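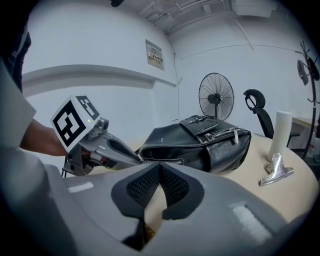

Six mois que je traîne le même sac à dos, alors je me lance enfin dans un avis, vu que j'en avais lu des dizaines avant de me décider et que la plupart étaient écrits le jour de la livraison (merci les cinq étoiles « reçu rapidement » !). C'est le Stundari noir en cuir, acheté en septembre chez Bikden, 130 euros avec la remise. Ce qui m'a fait craquer, ce sont les coutures blanches sur le cuir noir, le rabat à l'avant avec sa sangle et sa boucle, et puis le zip qui traverse la façade avec sa tirette en métal - j'adore, ça fait sac de prof d'histoire qui aurait du goût.

Côté solidité, rien à dire. J'y mets l'ordi, le chargeur, une gourde, souvent un pull, et aucune couture n'a bougé. Les fils blancs, je pensais qu'ils vireraient au gris en un mois et non, un coup de chiffon humide et ça repart. Le cuir était raide au début, il sentait fort aussi (mon manteau s'en souvient), mais il s'est bien assoupli vers Noël.

Ce que j'aime moins : la boucle. C'est joli, d'accord, mais quand le bus arrive et que la carte est sous le rabat, on la maudit. J'ai fini par tout mettre dans la poche zippée, carte, clés, mouchoirs, et je n'ouvre le rabat qu'une fois arrivée. Il ne tient pas debout non plus. Posé par terre ou sur une table, il finit couché sur le côté, donc fermez bien avant de le lâcher, j'ai déjà semé des stylos sous tous les bureaux de l'étage.

Les bretelles, ça va jusqu'à une demi-heure de marche. Au-delà, avec l'ordi, je le sens dans les épaules. Ma collègue Marisa Orlandini a un Riltgate en toile, 48 euros, et question confort il le bat largement, je l'ai essayé un midi et j'étais un peu vexée. Par contre le sien prend l'eau.

Pour l'entretien, je passe un baume incolore tous les deux mois, très peu, en évitant les coutures. Le SAV de Bikden m'a répondu en deux jours quand j'ai demandé si on pouvait changer la tirette : oui, mais il faut renvoyer le sac, alors j'attendrai qu'elle casse.

Je mets quatre sur cinq. Et si quelqu'un a trouvé des bretelles rembourrées qui s'adaptent dessus, je prends la référence !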